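Un robot qui apprend à faire le lit

Le club de robotique Skukora se réunit le samedi matin, au premier étage de la médiathèque. Cette année, les élèves ont choisi un projet difficile : apprendre à un robot à ranger une chambre. Ils l'ont appelé Lilano.

Faire un lit te semble sans doute facile. Tu attrapes la couette, tu tires, et c'est fini. Pour un robot, c'est compliqué. Une brique en plastique garde toujours la même forme. Une couette, elle, se plie et se froisse, et elle n'est jamais deux fois dans la même position. Le robot doit d'abord trouver un bord, puis le pincer avec ses doigts sans prendre aussi le drap.

Les élèves ne donnent pas à Lilano une longue liste d'ordres. Ils lui montrent le geste. Un élève guide les deux bras à distance, et l'ordinateur enregistre chaque mouvement. Un enregistrement s'appelle une démonstration. Le club veut en réunir 1000 avant l'été.

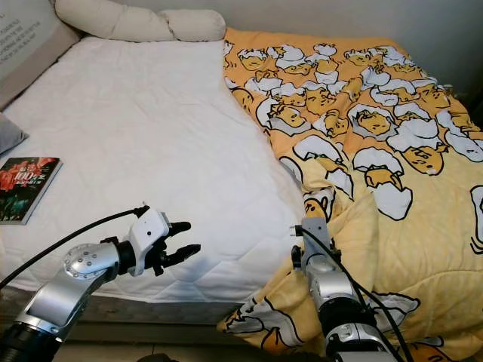
Les deux bras du robot devant le lit. La pince de gauche est ouverte, la couette aux œufs est froissée sur la moitié droite.

Ensuite, un programme compare toutes les démonstrations. Il cherche ce qui se ressemble : où se place la pince, quand elle se ferme, dans quelle direction part le bras. C'est ce qu'on appelle l'apprentissage par imitation.

Le groupe compte 16 élèves, répartis en trois équipes. La première guide les bras, la deuxième vérifie les enregistrements et la troisième change la couette de place entre deux essais. Si elle restait toujours au même endroit, le robot ne saurait se débrouiller qu'avec celle-là.

Les pinces n'ont que deux doigts. Pour lisser un pli, Lilano doit donc s'y prendre autrement que toi avec ta main à plat. L'équipe y travaille depuis décembre.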